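Folding and Sorting at Kerkamton - Gallery

The sports hall at Kerkamton runs its kit wash twice a month, and the sorting gets done in the side room behind the stage. These are the notes Wubit Lencho put together in March for anyone taking a turn at it. The washing itself is covered on the Prendholm page, so this one starts where the bags come upstairs.

A full wash is 111 pieces when both clubs have been playing. In the off months it drops to around 30, and one person can get through that before lunch.

The room

The side room has pale gray partition panels and a wide padded surface covered in gray fabric. We sort on the padding. The old trestle tables had rough edges and pulled threads on the lighter shirts, and they have gone back to the store. Please don't put drinks on the fabric. It has been cleaned once already and the cover does not come off easily.

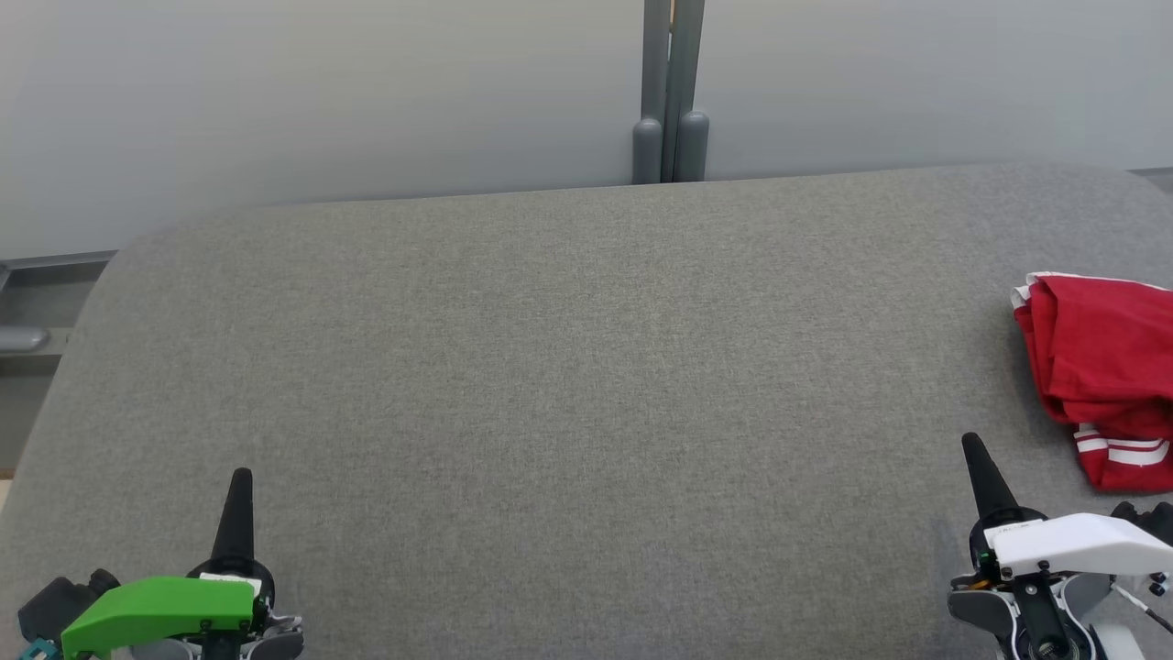 Red kit

Red is the Shirima color, and it always gets done first. There is more of it than anything else, and once it is off the padding the rest moves quickly. Pull out one piece at a time and shake it before you lay it flat. Shirts go face down with the sleeves brought in, then the bottom third up, then the top over. Shorts are folded once down the middle and once across.

Check the inside of each piece for a number tag. Pieces with no tag go in the tray by the door, and Wubit writes new ones at the end of the day. Do not guess at a number. Last season two players ended up with each other's shorts for most of the winter and it took a while to sort out.

Trim and waistbands

White trim picks up color if the wash is too warm, so look it over while you fold. A faint pink edge can usually be fixed with a second wash on its own. Anything darker than that gets set aside and Wubit decides whether it can still be used for matches or goes down to practice kit.

Waistbands should be pulled out to full width and let go. If the elastic comes back, the shorts are fine. If it stays loose, put them in the mending bag. Mending is done at Rerkari, the shop next to the bus stop, and they charge by the piece - please don't send things over that only need a stitch. 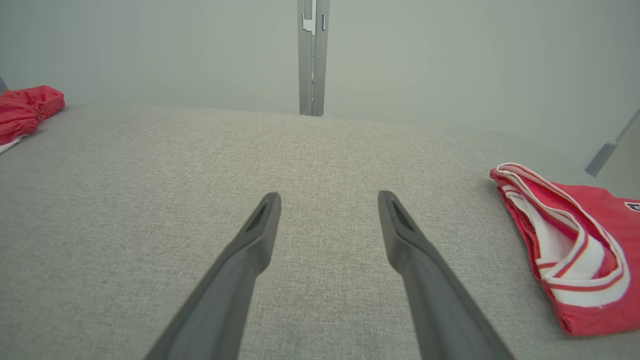 Loose threads around the trim can be trimmed with the small scissors in the drawer. Cut them, don't pull. Club patches are another matter. If a corner is lifting, leave it alone and put the piece in the mending bag with a safety pin through the patch so it can be found again.

Stacking and storage

Folded pieces go in stacks by size, shirts and shorts kept apart. Keep the stacks low enough to carry down the stairs without holding them with your chin. The gray crates hold 100 pieces between them if the folding is neat, and the overflow goes in the Prendholm bag on the hook. Close the lids. The storage room gets dusty when the hall floor is swept.

Labels face out. The label on each crate gives the club, the size and the month it was last counted. If you take something out for a match, write it on the sheet inside the lid, and cross it off when it comes back.

Taking a turn

The sign-up sheet is on the board outside the kitchen. Sorting starts at 2 in the afternoon and is normally finished by five. Two people is enough for a full wash, three if the bibs are included. The key to the side room is kept at the front desk under Kerkamton Kit, and it needs to be back there before the desk closes.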